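Florkero Wrist Camera Kit for Student Teams
Item 277-36, Orard Educational Equipment

The Florkero kit is intended for secondary school robotics clubs entering the cloth-handling category of the Wanura competition. It comprises a two-finger gripper, a wrist camera, a mounting plate and a 36-page club handbook. Page revised 2020-11-28.

The camera looks down between the fingers, so that students may study the fabric and the work surface from the position of the gripper itself. Polished surfaces, such as black marble with white veins, may return strong glare under overhead lighting. Clubs are advised to include them in practice before the September qualifying round.

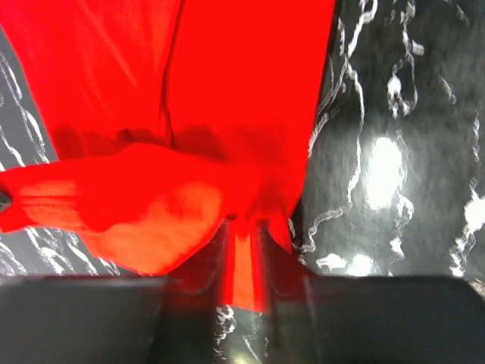 Heriberto Villalobos reports that his club at Hattar lost most of its early points on folded edges, and that he would have liked the handbook to treat them before the section on flat sheets. The order of the sections has been changed in the current printing.

Single kit: $194
Spare finger pair: $66
Mounting plates for other arms are supplied upon written request. School purchase orders are accepted.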